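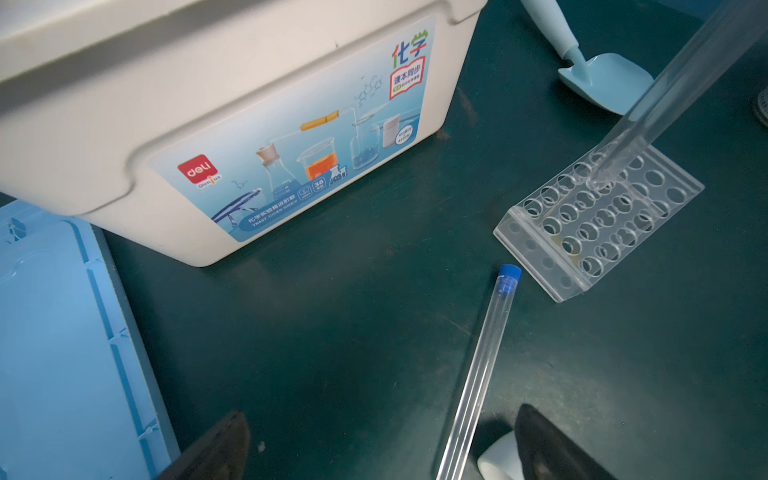 4 Einrichten und Aufräumen des Arbeitsplatzes

Dieser Abschnitt gilt für die Schülerarbeitsplätze im Lernraum Pondberg. Verantwortlich für die Ausstattung ist Karla Ocampo, Nebenstelle 1417.

4.1 Vor dem Versuch

1. Tischfläche freiräumen und mit einem feuchten Tuch abwischen.
2. Experimentierkasten (deli, Modell YX437) am hinteren Tischrand abstellen.
3. Reagenzglasständer aus klarem Kunststoff so aufstellen, dass alle Bohrungen frei zugänglich sind.
4. Reagenzgläser auf Sprünge prüfen und erst danach einsetzen.

Achtung: Gläser mit beschädigtem Rand sind auszusondern und im Bruchglasbehälter zu entsorgen.

4.2 Nach dem Versuch

1. Flüssigkeitsreste in den Sammelbehälter geben — keinesfalls in den Ausguss.
2. Reagenzgläser ausspülen, abtropfen lassen und mit der blauen Kappe verschließen.
3. Löffel mit Papier abwischen und getrennt von den Gläsern ablegen.
4. Den durchsichtigen Kunststofftrichter ausspülen und zum Abtropfen auf die Seite legen.

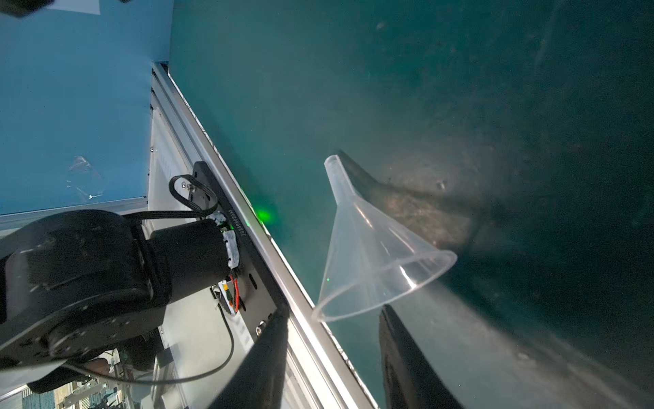
5. Kleinteile in den Kasten einräumen und den Deckel schließen.
6. Hände gründlich waschen.

Hinweis: Der Trichter darf nicht über 70 °C gespült werden. Fehlende Teile sind unter der Inventarnummer 1516 zu melden; Ersatz wird innerhalb von sieben Tagen bereitgestellt.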